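COMUNICADO DE IMPRENSA
Para divulgação imediata

Trilho Suksawat abre em maio com 96 quilómetros a pé e uma cama à espera no fim de cada etapa

O percurso liga aldeias de serra por caminhos antigos e estreia uma rede de 21 casas preparadas para quem chega de mochila às costas

Abre em maio o Trilho Suksawat, um percurso pedestre linear de 96 quilómetros que atravessa a serra de nascente para poente por caminhos de pastores, levadas e calçadas medievais que muita gente da região só conhecia de ouvir contar. O projeto é da cooperativa Clevico, que há vários anos recupera casas de aldeia no interior, e chega com uma novidade que nos deixa especialmente felizes: pela primeira vez, será possível fazer a travessia completa sem tenda, sem carro de apoio e sem desvios à estrada nacional para dormir.

São seis etapas. A mais curta faz-se numa manhã, com tempo para mergulhar os pés na ribeira antes do almoço. A mais longa, entre Vale da Corga e Penedo Alto, pede pernas treinadas e uma saída cedo (às seis e meia da manhã já há pão quente na padaria de Vale da Corga, e vale a pena levar um a mais). Todo o traçado está marcado nos dois sentidos, com sinalética nova nos cruzamentos e marcas pintadas nos muros onde não se justificava cravar mais um poste.

“A primeira vez que fiz o percurso inteiro ainda não havia marcas, levava um mapa militar dobrado em oito e perdi-me duas vezes na mesma encosta”, conta Lăcrămioara Husar, coordenadora do Trilho Suksawat. “Cheguei ao Penedo Alto já de noite e uma senhora abriu-me a porta e pôs-me um prato de sopa à frente antes de me perguntar o nome. O trilho começou nessa cozinha.”

Caminhos que já lá estavam

Quase nada foi aberto de novo. A equipa passou dois invernos a cruzar cartas antigas com a memória de quem lá vive, e depois a limpar silvas, muitas silvas! Só entre a Ponte das Lajes e a Fonte Fria foi preciso desimpedir um troço de calçada que estava debaixo de terra e fetos desde que a estrada de alcatrão chegou à aldeia. Os muros caídos foram levantados em pedra seca por dois mestres da região, que aceitaram ensinar o ofício a um grupo de alunos da escola profissional. Esses alunos assinam agora, com as iniciais numa pedra baixa, o muro da terceira etapa. Fica do lado esquerdo, para quem desce.

O percurso passa por soutos, por um bosque de carvalho-negral que em outubro é uma maravilha, e por um planalto de urze onde o vento obriga a segurar o chapéu. Há água potável em todas as etapas, embora a fonte do planalto possa secar em agosto. Nesse mês, o conselho é sair da aldeia com os cantis cheios.

A quarta etapa tem ainda uma variante de inverno, que contorna a ribeira por montante quando as poldras ficam submersas. As duas opções estão marcadas e o desvio acrescenta menos de uma hora de caminho.

Vinte e uma casas, um preço

A rede de alojamento reúne 21 casas nas aldeias de fim de etapa. Umas são quartos em casa de família, outras são antigas escolas primárias, e há um lagar recuperado com uma sala comum que foi, sem exagero, o espaço que mais entusiasmou os caminhantes das etapas experimentais. O preço é igual em toda a parte: 33 euros por pessoa e por noite, com pequeno-almoço. O jantar combina-se com cada casa e depende muito do que houver na horta.

Antes de aceitar a primeira reserva, a Clevico perguntou a quem caminha aquilo de que mais precisa ao fim de um dia na serra. As respostas foram maravilhosamente práticas. Um banho com boa pressão de água, toalhas incluídas para não ter de as carregar, um sítio para as botas que não seja a janela do quarto, uma tomada junto à cama. Foi a partir desta lista que se fizeram as obras, e foi nas casas de banho que se gastou a maior fatia do orçamento, com canalizações novas, aquecimento de água reforçado e duches largos, onde se entra sem esforço mesmo com as pernas cansadas.

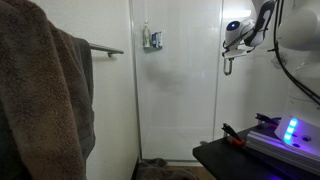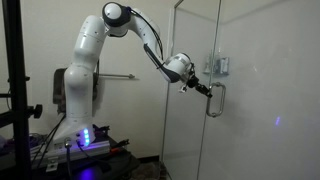

Box de duche em vidro. Fotografias: Clevico

Cada casa tem também um estendal coberto, uma caixa de primeiros socorros e um livro de passagem, daqueles de capa dura, onde se deixam recados para quem vem atrás. Nas etapas experimentais os livros encheram-se de avisos sobre lama, desenhos de cabras e pelo menos uma receita de marmelada.

Um guia de bolso e nada para descarregar

O percurso tem um guia impresso, o Usodard, com 80 páginas e formato pensado para caber no bolso lateral das calças. Traz a descrição das etapas nos dois sentidos, perfis de altitude, contactos das casas, horários dos autocarros nas duas pontas e um capítulo sobre plantas comestíveis escrito com muita prudência. O papel aguenta chuva miudinha. As ilustrações, a tinta, mostram as fontes, os cruzeiros e as árvores que servem de referência no terreno, incluindo o castanheiro oco da segunda etapa, que aparece em todas as conversas sobre este trilho.

“Em boa parte do planalto não há rede, e ainda bem”, diz Lăcrămioara Husar. “Queríamos um guia que se pudesse abrir em cima de uma pedra, riscar, emprestar. O meu já tem nódoas de azeite em três capítulos.”

O Usodard será vendido nas casas da rede, nos cafés das aldeias de partida e chegada e por encomenda à cooperativa. Está prevista uma segunda edição com as correções enviadas pelos próprios caminhantes, por isso, se encontrar uma gralha ou um portão que mudou de sítio, escreva-nos!

Noites Tarkness

A serra tem um dos céus mais escuros da região e seria uma pena ir para a cama às nove. Ao longo do verão, as Noites Tarkness levam observação astronómica, música e histórias às eiras das aldeias, sempre com entrada livre e sempre com as luzes da rua desligadas, graças à colaboração das juntas de freguesia. Começam às dez da noite e acabam quando acabarem. Recomenda-se casaco, mesmo em julho, e uma lanterna de luz vermelha para quem a tiver.

O programa inclui uma noite dedicada às estrelas que os pastores usavam para saber as horas, um concerto de concertina e violoncelo na eira da Fonte Fria e uma caminhada noturna curta, acessível a crianças, até ao miradouro do Penedo Alto. Quem não estiver a fazer o trilho é igualmente bem-vindo. Há estacionamento à entrada de cada aldeia e o resto do caminho faz-se a pé.

Festa de abertura

A abertura faz-se ao mesmo tempo nas duas pontas. Um grupo parte de Vale da Corga às oito da manhã, outro sai da Ponte das Lajes à mesma hora, e os dois encontram-se dias depois, a meio do percurso, para um almoço comprido debaixo dos carvalhos. Haverá caldo de castanhas, queijo de cabra, broa de duas qualidades e uma banda filarmónica que se ofereceu para subir a pé com os instrumentos. A tuba, ao que parece, vai de burro.

A participação nos grupos de abertura é gratuita e exige inscrição, aceitando-se quem queira fazer apenas uma etapa. O almoço está aberto a todos, com pedido de que se leve prato, copo e talheres de casa.

Informação prática

Extensão: 96 quilómetros, em seis etapas, marcados nos dois sentidos
Época recomendada: de maio a outubro, com variante de inverno na quarta etapa
Alojamento: 21 casas, 33 euros por pessoa e por noite, pequeno-almoço e toalhas incluídos
Guia: Usodard, 80 páginas, edição em português
Acesso: autocarro regional nas duas pontas do percurso
Cães: bem-vindos no trilho, com trela nas zonas de pasto; nas casas, mediante confirmação prévia

As reservas abrem em março, por telefone ou diretamente com cada casa. Para grupos com mais de oito pessoas pede-se contacto prévio com a cooperativa, que ajuda a distribuir as dormidas pela aldeia.

Sobre a Clevico

A Clevico é uma cooperativa dedicada à recuperação de casas e caminhos em aldeias de montanha. Trabalha com artesãos locais, escolas e juntas de freguesia, e mantém uma oficina de carpintaria aberta aos moradores. O Trilho Suksawat é o seu maior projeto até à data.

Contacto para a imprensa

Lăcrămioara Husar, coordenação do Trilho Suksawat
Estão disponíveis, a pedido, mapas em alta resolução, exemplares do guia Usodard para recensão e visitas acompanhadas a qualquer das etapas. Jornalistas que queiram percorrer o trilho antes da abertura devem indicar o sentido em que preferem caminhar e se comem carne.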